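### 3.2 Why I stopped asking people where they put things

I should say up front that this part of the study went badly the first time, and I'm leaving that in. My plan in May was simple: mail out a questionnaire on household objects and memory, get it back, code it, write it up. Abbas Nazari at Zirnico helped me with the wording, and between us we got 2,759 usable responses, which made me very happy for a week or so!

Then I started reading them. The question was "Where do you keep the thing you lose most often?" and people answered as if I were their mother. Keys were "on the hook." Glasses were "in the case." Scissors were "in the kitchen drawer" (so why were they the thing you lose most often?). I was collecting the official home of each object, the place it would live if the house behaved itself, and that was useless for what I wanted to know about forgetting.

So I went back and did it the slow way, with 14 households in Contreras and 14 in Politz, sitting at people's tables and letting them talk. I'd ask them to tell me about the last thing they had hunted for, and I kept my mouth shut for as long as I could stand it. What came out was much messier. One woman told me a long story about a tape measure that had spent a month with the onions, and when I asked if that was odd she said no, that's where she had been standing when the phone rang.

That stuck with me, and it's the origin of what I call "neighbor memory" in the rest of the paper. People often couldn't name the room or the shelf, but they could tell me what the lost thing had been next to. Food and desk supplies turned up together over and over in these stories, more than I would ever have guessed from the mailed forms. Figure 4 has that sort of company on one surface, a mug and a marker and a pen holder in among the fruit and the garlic.

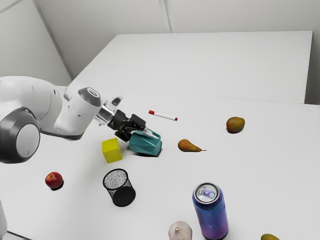 **Figure 4.** Kitchen and desk items sharing a tabletop (computer rendering).

### 3.3 Coding the stories

Aisyah Tarigan and I each coded the interviews separately, using Tultik for the transcripts. We marked a passage as neighbor memory if the speaker placed the object by naming another object, and as place memory if they named a room, a piece of furniture or a container. Containers gave us a headache. Is "in the blue bowl" a place or a neighbor? Aisyah said place, I said neighbor, and we went back and forth on it for 40 minutes before I gave in. I still think a bowl that moves around the house is closer to a neighbor, so those passages carry their own tag in the appendix and anyone who sides with me can move them over.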